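Verhandlungsstand

Um 4:30 Uhr lag die dritte Fassung des Räumungsbefehls auf dem Tisch. Sie unterschied sich von der zweiten in einem Punkt: Die Frist war gestrichen. Der Protokollführer trug die Änderung ein und vergab die Nummer 2507.

Der Platz vor dem Ministerium von Rarden war seit 8 Tagen besetzt. Die Lagemeldung führte 524 Personen, dazu Zelte, zwei Generatoren und eine Feldküche. Die Regierung hatte eine Verhandlungsdelegation benannt, das Bündnis Ditetti ebenfalls. Beide Delegationen saßen im selben Gebäude, in verschiedenen Stockwerken, und verkehrten schriftlich.

Der Protokollführer trug die Schreiben. Die Treppe hatte 30 Stufen. Der Aufzug war auf Anweisung des Innenressorts abgeschaltet.

Das erste Schreiben der Nacht verlangte die Rücknahme des Versammlungsgesetzes. Die Antwort bot eine Prüfung an. Das zweite Schreiben fragte, wer prüfe. Die Antwort nannte eine Stelle, die im November aufgelöst worden war. Der Protokollführer bemerkte den Fehler auf dem Absatz zwischen den Stockwerken - und blieb stehen.

Eine Korrektur gehörte nicht zu seinen Aufgaben. Die Dienstordnung sah vor, dass Schriftstücke unverändert zu übergeben waren. Für offenkundige Irrtümer sah sie einen Vermerk vor, gegengezeichnet von beiden Seiten.
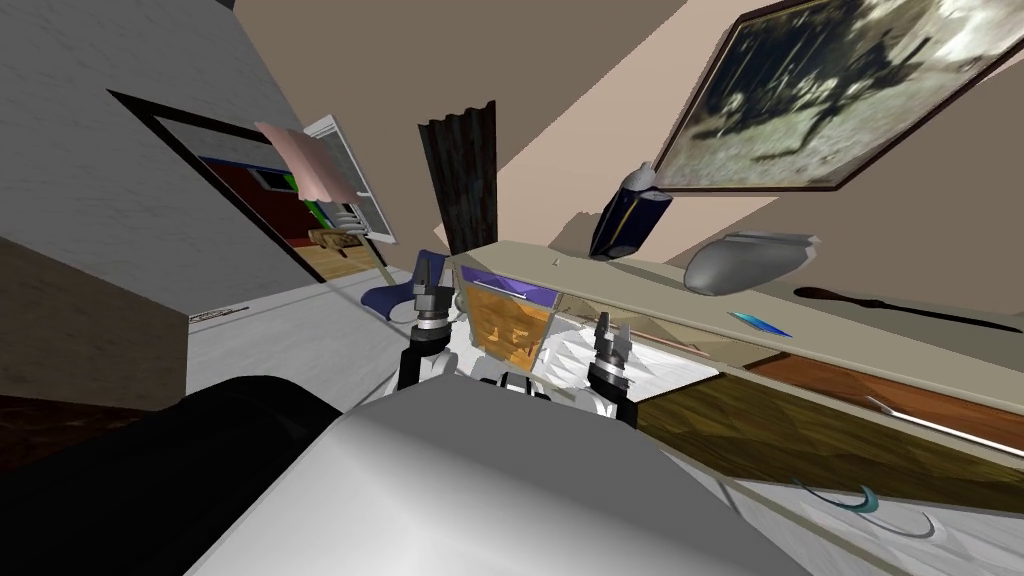

Orangefarbener Behälter mit violettem Deckel, Computergrafik.

Er schrieb den Vermerk auf dem Fensterbrett. Draußen standen die Fahrzeuge der Bereitschaft in der Sorkentstraße, die Motoren liefen. Dann ging er wieder hinunter und legte das Blatt vor.

Der Delegationsleiter las es zweimal. Er fragte nach der Uhrzeit und unterschrieb.

Oben dauerte es länger. Als die zweite Unterschrift vorlag, war es 5:10 Uhr. Der Befehl 2507 lag noch immer ohne Frist im Ausgangskorb. Der Protokollführer heftete den Vermerk davor und wartete auf das nächste Schreiben.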